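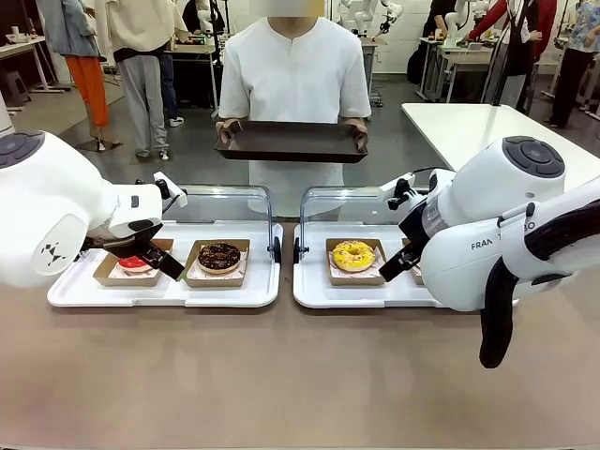
Paper is made of very small fibers pressed into a flat sheet. Between the fibers are gaps, and the gaps are full of air. Oil and water can both move into these gaps, so ordinary paper is a poor wrapper for greasy food. Donuts are a useful test. A donut is usually fried in oil, and some of the oil stays in the dough. If it sits on bare paper, a dark spot spreads out underneath it. In a brown kraft-paper box lined with wax paper, like the ones holding these glazed donuts, there is an extra layer between the food and the box. This page explains what the extra layer does.

What paper is made of

Most paper starts as wood. Wood is built from long, thin fibers held together by a natural glue called lignin. At a paper mill, the wood is cut into chips and the fibers are separated. They are mixed with a large amount of water to make pulp. The pulp is spread on a moving screen, the water drains away, and the fibers settle across each other in a mat. Rollers press the mat and heat dries it.

The fibers are mostly cellulose. Cellulose is a long molecule that attracts water. It also attracts itself, and this holds a dry sheet of paper together without any added glue. When the sheet gets wet, water slips in between the fibers and the hold becomes weaker. A wet paper bag tears easily for this reason.

Kraft paper is made by cooking wood chips in a strong chemical liquid. The liquid removes most of the lignin and leaves the fibers long. Long fibers make a tough sheet. "Kraft" is the German word for strength. The brown color means that the pulp was not bleached. Brown kraft paper is used for grocery bags, boxes and wrapping.

How oil gets in

A narrow gap can pull a liquid into itself. The effect is called capillary action. It depends on two kinds of attraction:

Adhesion - the attraction between the liquid and the surface it touches.
Cohesion - the attraction between one part of the liquid and the next part.

If the liquid is attracted strongly enough to the sides of the gap, it creeps forward along them, and the rest of the liquid is pulled along behind. The liquid can go sideways, down or up. A paper towel with one corner in a glass of water shows the upward movement clearly.

Oil does the same thing in paper. It usually moves more slowly than water, as cooking oil is thicker and does not flow as easily. It also stays longer. Water in a sheet of paper dries out into the air. Cooking oil hardly evaporates at all at room temperature, so an oil spot remains.

Why a grease spot lets light through

Hold a sheet of plain white paper up to a window. Some light comes through, but you cannot see clearly what is on the other side. Each time light passes from air into a fiber, or from a fiber back into air, it bends a little and some of it bounces off. There are so many fibers and gaps that the light is scattered in every direction.

When oil fills the gaps, this changes. Oil bends light by almost the same amount as cellulose does. The light can pass from fiber to oil to fiber with very little scattering, and more of it goes straight through. With the paper flat on a dark table, the spot looks darker than the rest. Held up to a window, the same spot looks brighter.

What the wax does

Wax paper is thin paper with wax on it, usually on both sides. The wax used most often is paraffin, which comes from petroleum. Some makers use wax from soybeans or other plants. The wax is melted and spread on the paper. Some of it sinks into the gaps and the rest forms a smooth film on the surface. Then it cools and turns solid.

Once the gaps are full of solid wax, there is very little room for a liquid to enter. Water has a second problem. Water molecules are attracted to each other much more strongly than to wax, so a drop of water on wax paper pulls itself into a rounded bead. Oil is attracted to wax more than water is, and a drop of oil lies flatter. It is still held back, for a while at least, by the blocked gaps.

Wax paper has limits. If it is folded hard, the film can crack along the fold and grease can get through. Heat is a larger problem. The wax melts at a temperature well below that of a hot oven, so wax paper should not be used to line a baking pan. Baking parchment looks similar but is usually coated with silicone, which does not melt in normal baking.

A test to do at home

You need 2 squares of plain paper, 2 squares of wax paper, a spoon, some cooking oil, some water and an old plate. Ask an adult before using the oil.

1. Lay the squares on the plate so that they do not touch.
2. Put one drop of water on a plain square and one drop on a wax square.
3. Put one drop of oil on each of the other squares.
4. Look at the shape of each drop from the side.
5. Wait until the next morning. Hold each square up to a window.

Write down which squares have a spot and which spots let light through. Then crease a new piece of wax paper, flatten it, and put a drop of oil on the crease with plain paper underneath.

Words used on this page

Capillary action: the movement of a liquid into narrow gaps.
Cellulose: the material that makes up most of a paper fiber.
Lignin: the natural glue in wood.
Pulp: fibers mixed with water, before they become paper.
Scatter: to send light off in many directions.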